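Foddale Juniors FC
Progress report on the girls' football grant
2025-05-29

The grant of £2000 was paid in full and we have spent most of it on coaching, pitch hire and kit. What is left will go on the June tournament at Ullham.

Training has run every week apart from two sessions lost to a frozen pitch. We began with one under-12 squad and now have an under-10 squad as well. The older girls finished fourth in the league. They lost 4-2 to Ullham in the cup semi-final, having been level at half-time. The younger ones played friendlies only and will enter the league next season.

Two parents have passed their first coaching course. A third had to drop out because of shift work and hopes to go back to it in the autumn.

Goalkeeping is still a weak point. We have no regular keeper in the younger squad, so the girls take turns. Onishi, who helps with the older squad, has offered to take a short keepers' session before the main training.

Kit cost more than we planned. Studetti supplied the shirts but the first delivery came in the wrong sizes and we paid the return postage ourselves. We have asked for this back and are waiting for an answer.

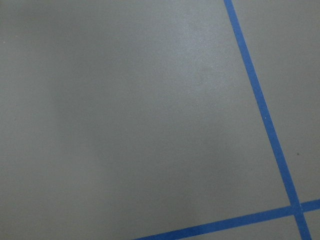

Ayane Hamada asked that the report also mention travel, as the away games were hard to reach for families without a car. She would like lifts to be arranged at the start of next season and a small sum set aside for fuel. We have put this in the draft budget, which will reach you after the Ullham tournament.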